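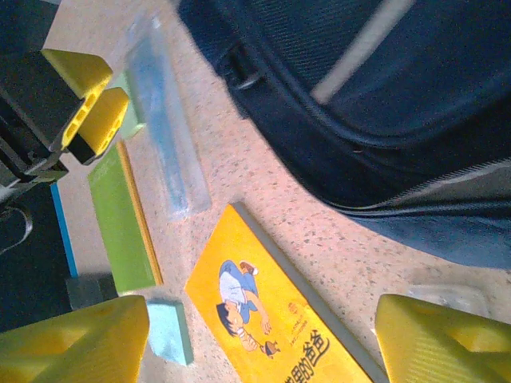 Figure 4. Wrist view from one arm during a bag-packing episode. The second gripper is at upper left and the navy bag at upper right.

4.2 Choosing the next object

The planner gets a view like the one in Figure 4 at the start of every cycle and has to answer one question: which object should go next, and which arm should take it? We were delighted by how far a simple scoring rule could carry us. Each candidate gets a grasp score from the wrist views and a clearance score from the shared map, and the Prollska scheduler multiplies the two and hands the winner to whichever arm has the shorter path.

Clear plastic was the fun part! The long transparent block near the second gripper lets the speckled tabletop show through, so the colour segmenter tends to merge it with the background. The yellow book brings a different problem, as its colour is very close to that of the fingertips on both sides of it. We fixed this by masking the fingers from the known joint angles before segmentation, a suggestion from Teresa Carroll that took an afternoon to code and has stayed in every build after it.

The network was trained on 4,000 labelled wrist views and tested on 851 others, with no table layout shared between the two sets. A full planning cycle takes 300 ms, quick enough that we can throw the old plan away and start fresh after each placement. We love this behaviour. If a book slides while the other arm is busy, the next cycle simply plans from its new position. The seven settings that control the scoring are listed in Appendix B, and Section 4.3 covers how the arms share the space over the bag opening.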